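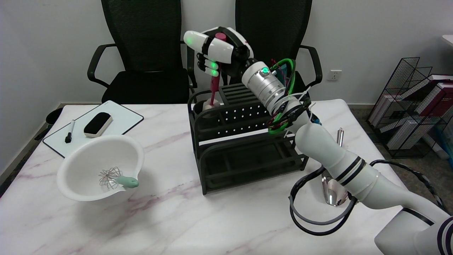 # Coffee on the hill side of Tovska: notes for February

**Opening (2 min)**

Hello, thanks for coming, the bar stays open at the back. Ask who had coffee on the way in. Ask who liked it. Wait for the hands to go down.

When I moved here you could get coffee at the train station or from your own kitchen, and the station had the better chairs. My last list had 13 places on it. Four are now nail salons.

**Filterov**

- Old tire shop by the bridge. Still smells of tires until 9 a.m., then of toast.
- Pour-over only. Do not ask for a latte. I asked for a latte.
- 17 seats, all of them stools, none the same height.
- Get the Kenyan if it's on. Get the rye bun whether it's on or not (ask, they keep a few back).

PAUSE. Someone always wants to know about parking. There's a lot behind the church, free after six, when Filterov is shut.

**Onuson**

- Roasts in the back room, so you leave smelling like a campfire.
- Espresso is short, dark and a bit cross. I like it a lot.
- The menu went up on the wall in chalk in the first week and hasn't been touched. Half of it is gone. Order by pointing at what other people have.
- Bags of beans are 300 grams. They last me almost a week, and I live alone.

**Nilsuwan**

- Thai iced coffee, condensed milk, a glass the size of a flower vase.
- Lunch is better than the coffee, and the coffee is very good. Basil chicken. Sit upstairs, the downstairs tables get the door.
- Cash only. The nearest machine is uphill, naturally.

**What I'd skip**

Keep this short and don't name the place with the swings. Say "you know the one." They'll know the one.

**If there's time**

The bakery on the corner says it will do filter coffee from spring. It said that last spring too. I've put it on the handout in pencil.

Handouts: 100 copies, by the door. The map is upside down on the first batch, so turn it round before you set off. Questions, then cake.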